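August
By the Koststead Pages fiction desk

The Good Pair

My father owned two kinds of pants: the kind with a zipper, which he had stopped wearing, and the blue jeans with the elastic waist. My sister bought him the jeans by mail from Witent the winter his hands got bad. He said they were for children. By spring he wouldn't put on anything else.

In August he moved to Presby, and I drove up to pack.

The home had sent a sheet of rules. Clothes had to be washed and folded, with his name and room number inside the waistband. He was getting room 22. The van was coming at 2, and I had until then to do the drawers, the closet and the table in the back room where he kept everything that had no drawer. I cleared the table first so I would have a place to fold. It was a plain white table and it showed every bit of lint.

I did the shirts and the undershirts. I did the sweaters, which he wouldn't need for a while and would complain about if they weren't there. Then I laid out the jeans.
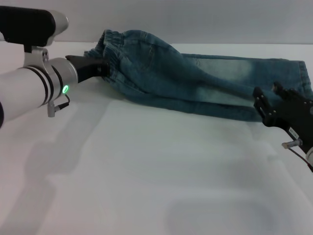 He came in with his coffee and sat down in the chair by the door.

"Not those," he said.

"They have to be packed."

"I'm going to wear those."

"You're wearing pants now."

He looked down at his legs. He had on the gray slacks from my cousin's wedding. I had picked them out that morning because I thought he should arrive looking like somebody, and he had let me, and now I could see he hadn't liked it.

"These pinch," he said.

I pulled the legs of the jeans straight and smoothed them with my palm. The denim had gone pale over the thighs and knees. He used to rub his knees when he was thinking, and he did it for so many years that I can't picture him deciding anything without it. The waistband wouldn't lie down. I pressed it and it came back up.

"You'll never get that flat," he said. "Your mother would have rolled them."

"The sheet says folded."

"What does the sheet say about pinching?"

I got the laundry pen. There is not much room to write inside an elastic waistband. You have to stretch the gathers open with one hand and print with the other, and when you let go the letters close up on each other. I got the last name in and the first 2 of the room number, and then the pen slipped and I left a mark like a comma.

"Let me see," he said.

I brought them over. He put the coffee on the floor and held the waistband close to his face for a long time.

"That's not how we spell it."

It was how we spelled it. I told him so. He pulled the elastic wide and let it snap shut, and did it again, and then handed the jeans back to me.
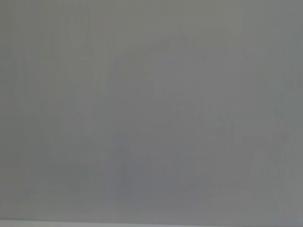
This page was last changed in August, 4:10 p.m.

I asked him about the money then, to have it over with. My sister had found 300 dollars in a coat when she came to help with the closet, and she thought there might be more. He said there wasn't. He said the 300 was for the Uzor and I should leave it in the coat.

The Uzor was his boat motor. He had sold it before I finished school.

"All right," I said.

"They're holding it for me."

"All right, Dad."

I went back to the table and started on the jeans again. I put one leg over the other. I turned the cuffs even. I folded the legs up to the seat, and the top slid off to one side, so I shook them out and started over. He watched me do it. Outside, the neighbor was running his mower along the fence, and each time it got close to the window we both waited for it to go away before we said anything.

"You fold like you're mad at them," he said.

"I'm not mad."

"I didn't say you were mad at me."

I put my hands down on the table. I had been up since four. I had driven from Koststead with the radio off, making a list in my head, and nearly everything on the list was done. The jeans were in front of me, a little crooked, with the waist all bunched up along one side. I thought about the drive home with the back seat empty.

"Do you want to change?" I said.

"Is there time?"

There was time. I helped him up and he held on to my shoulder while we got the slacks off, and he stood there in his socks, looking at the closet, very dignified. Before I picked up the jeans I straightened them once more. I don't know why. He was going to be in them in a minute. 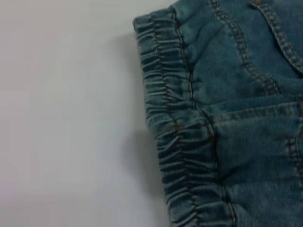 Presby

He wore them in the van. He rubbed his knees most of the way and told the driver about the lake.

A woman at the desk checked the suitcase against her own copy of the sheet. She went through it quickly, lifting the corners of things. When she got to the bottom she asked if there were any other pants.

"He has them on," I said.

"Are they marked?"

"They're marked."

She leaned over the desk and looked at him. He took hold of the elastic with his thumb and held it out an inch from his shirt, for her to see.

"They spelled it wrong," he said.

She wrote something down. Then she came around and took his arm, and they went ahead of me down the hall. I carried the suitcase. The slacks were still over my arm, and I had to stop once to keep them from dragging on the floor.

Search stories
Enter a word or title
Go
3,802 stories

Recent in Fiction
The Ferry Is Late Again
What My Aunt Kept in the Piano
Corn Weather
A Room Over the Bakery
The Last Week at Witent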